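工单：亲子音乐班报名系统重复扣费、候补名单不更新
提交门店：Aranda 店
涉及系统：Flirnalance 报名与排课平台
优先级：高
状态：已解决，留观察项一条
建单日期：2/12/18

问题描述

春季班开放续报后，前台陆续接到家长反映，提交“音乐启蒙（18个月至3岁）”的报名表时页面停在“正在处理”，刷新之后再提交，银行卡出现两笔扣款。后台只显示一条报名记录，另一笔钱在订单列表里查不到。

同一时间，候补名单也不正常。奥尔夫打击乐班有家庭退课，名额已经放出来，但候补第一位的家长没有收到通知，课程页上仍然写着“已满”。前台手动把该家庭移入班级，系统提示“人数超出上限”，而班级名册上明明还空着一个位置。

影响范围

Aranda 店的全部幼儿班。Cirden 店用的是同一套平台，只出现候补问题，没有重复扣费。成人声乐课和钢琴一对一不走班级名额，不受影响。

初步排查

1. 换浏览器、清缓存后重新提交测试报名，问题依旧。
2. 用店内测试卡走完整流程，付款页等待90秒后超时，报名状态为“未完成”，但支付渠道一侧显示扣款成功。
3. 查看班级设置，打击乐班上限为8组家庭。名册上7组，系统内部计数为8。
4. 检查优惠设置，发现有问题的订单都勾选了“兄弟姐妹同报减免”。没有勾选的订单付款正常。 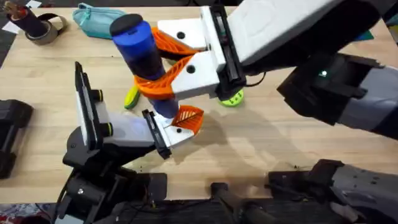

第4条的结果已附在工单里转给 Flirnalance 技术支持，同时暂时关闭了兄弟姐妹减免的线上选项，页面上改为“二孩同报请联系前台”。关闭后重新测试，付款页正常跳转，没有再超时。

平台方第一次回复

对方认为超时与店内网络有关，建议更换网络后重试。我们用手机流量测试，重新打开减免选项后同样超时，录屏已上传。请对方不要关闭工单。

平台方第二次回复

确认是减免规则的问题。9月平台升级时增加了“按家庭合并结算”，旧的减免规则没有迁移，两个规则同时生效，结算时互相等待，直到超时。扣款请求在等待之前就已经发出，所以家长被扣了钱，报名却没有写入。家长再次提交时，部分订单绕过了合并结算，于是写入成功，形成第二笔扣款。

候补名单是另外一个原因。退课时如果选择“保留学费至下期”，平台不会释放名额计数，只会把孩子从名册上移走。打击乐班那组家庭正是这样退的。

处理过程

减免规则：删除旧规则，只保留按家庭合并结算，减免金额重新填写。测试两个孩子同报同一班、同报不同班、先后报名三种情况，金额都正确。

名额计数：平台方在后台重新核算了所有幼儿班的人数。核算后打击乐班显示剩余名额1个，候补通知随即发出。Cirden 店的候补名单也一并恢复。

退款：多扣的款项由支付渠道原路退回。押金200元的乐器租用订单单独核对过，没有重复。其中有2笔因为家长更换了银行卡，原路退回失败，改为前台登记后转账。

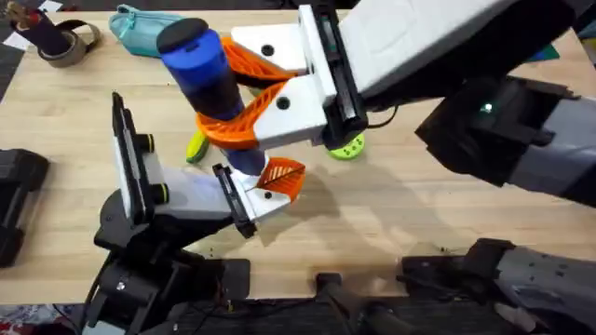 学具领取：重复提交的报名表还带出了一个小问题，Drasham 仓库收到的学具备货单里有重复条目，沙锤、手腕铃和彩色丝巾都多备了。已通知仓库按更新后的名册重新出单，多出来的留到下一期使用，不用退。

给前台的操作说明

家长申请退课并保留学费时，先点“退出班级”，确认名额数字变化以后，再到家庭账户里登记学费余额。两步不要合在一起做。平台修复之前一律按这个顺序。

如果家长反映付款页一直转圈，请家长先不要刷新，也不要再次提交。前台用家长手机号在“支付流水”里查询，注意不是“订单列表”，未完成的报名在订单列表里看不到。查到扣款的，手动补录报名，备注栏填写本工单标题。

试听课不收费，但占用名额。试听后没有报名的孩子要当天移出，否则候补同样不会往前走。这一条和本次故障无关，排查时发现周围几个班都有遗留，一并清理了。

复测结果

修复后重新打开线上减免选项，Aranda 店和 Cirden 店各走了一遍完整流程：新生报名、老生续报、二孩同报、退课、候补递补。付款均在正常时间内完成，确认邮件里的班级名称和上课教室正确。中文短信里课程名过长会被截断，“音乐启蒙与绘本律动”只显示到“绘本”，不影响使用，已另外建单。

遗留事项

“保留学费至下期”不释放名额的缺陷，平台方答复列入下次更新，没有给出具体日期。在此之前，由前台在每次开班前核对名册人数与系统计数，不一致的在本工单下留言，写明班级名称和两边的数字。

扣费问题关闭。候补问题保持观察状态，待平台更新后复测再关闭。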